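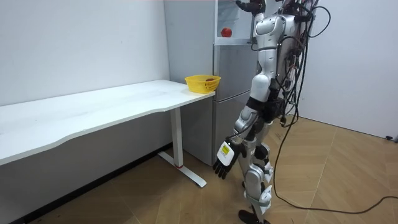
Figure 1. The humanoid at the refrigerator during the open day at the Domura lab, left arm raised toward the top compartment.

Household Robots Up Close: Report on the Domura Open Day

1. Background

Our course asks each group to visit a workplace where automation is used or developed and to report on what was learned. Our group chose the open day that Domura held in February. Domura works on robots for the home and has its lab in the Langat building, which was put up in 2001 as office space. The rooms still look like offices, and the test kitchen is really a corner of one of them, with white walls and a parquet floor.

Before the visit we read the handout and agreed on what we wanted to find out. We were mainly interested in how a robot built like a person handles ordinary furniture that was not made for it. We also wanted to know how much of the work is done by the robot itself and how much by people setting things up.

2. The demonstration

The demonstration was led by Tullio Lombardi, an engineer at the lab. It lasted the better part of the morning, with breaks for questions. Visitors stood behind a line of tape on the floor and were asked not to cross it while the motors were on.

The task was to move fruit between a yellow plastic basket on the desk and the upper compartment of the refrigerator. Mr. Lombardi called it the Skokard task, after the student who first wrote it down. It sounds easy. The basket sits at the end of a desk and the compartment is much higher, so the robot has to work at very different heights without falling over or bumping the furniture.

The robot moved more slowly than we expected. On the reach toward the refrigerator it lifted one arm and kept the other down at its side. We asked about the free arm. Mr. Lombardi said its position is planned too — if it swings out it can hit the desk, and it also affects balance. After each reach the robot paused before the next motion began, and those pauses took up a large part of the total time.

Not every attempt went well. On one of them the fingers closed too early and pushed the fruit against the side of the basket. The operator stopped the run, put the fruit back by hand and started again. We thought it was useful to see a failed attempt, and we learned more from the talk after it than from the good ones.

3. What we learned

Grasping was described as the hardest part. The hands have five fingers, but the shape of the grip depends on where the fruit sits. A round fruit low in a basket gives the fingers little room at the sides. In the refrigerator the problem is the space above and behind the object.

Cables were another subject. The wiring comes out of the unit on the robot's back and down to the floor, and someone has to think about it every time the robot takes a step. Mr. Lombardi said cable checks are part of the start-up list. One member of our group has worked with stage lighting and said the routine was familiar.

The lab keeps a log of every attempt, good or bad. The log for this task held 2920 entries when we visited. A single working day can add up to 100 more. The entries are kept in a program called Sustau, which the lab wrote for itself, and each one has a short note from the operator. We were shown a few pages. Most notes were only a word or so, such as "slip" or "early close."

4. Limits of this report

We saw one robot, one task and one room. We did not time the runs, so our remarks on speed are impressions. Some of our questions about cost and about the control software were not answered, and we have left those topics out.

5. Next steps

For the second part of the project we plan to build a simple gripper and test it on fruit in a basket. We will start with the basket on a table at one fixed spot. We will also keep a log from the first attempt, with the failed tries written down in the same way as the rest.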